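Gisell fruit set - known faults and data card

Read this before you train on the set. Some of the recordings have a fault which we could not repair, and we prefer to tell you which ones.

What the set contains

Gisell is a collection of recordings made with hand-held grippers in home kitchens. The task is to put fruit on a plate. Every recording has the video of each gripper, the width of the jaws and the position of the tool. The recordings were made in Wuduvcombe and processed at Brosura.

What went wrong

In 164 recordings the jaw width is wrong. The value stays at "closed" while the video shows that the fingers are open. The reason was a loose cable at the width sensor of one gripper. Our check looked only for missing values, so a frozen value passed it without a warning.

We noticed the fault when the Alvarado arm was tested with a policy trained on these files. It went down to the fruit with closed fingers and pushed against it. The arm stopped at its force limit of 40 N. No person was hurt, but one finger mount was bent - please keep your own limit low for first tests.

How to recognise a bad recording

1. Plot the jaw width. If it does not change for 2000 samples or more, mark the file as suspect.
2. Compare it with the video. With the jaws open in front of the fruit, as here, the width must not be near zero. 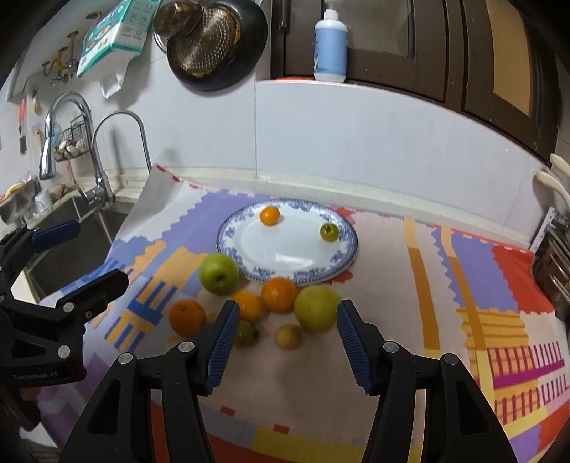 3. Check the other gripper separately. Its sensor has its own cable and its own column.

Status

Version 3, March 25, 2021. The bad files are still in the archive, but they are listed in width_fault.txt and the loader skips them by default. We plan to record replacements in May. Until then, do not fill the width from neighbouring files - we tried this and the closing moment came too late.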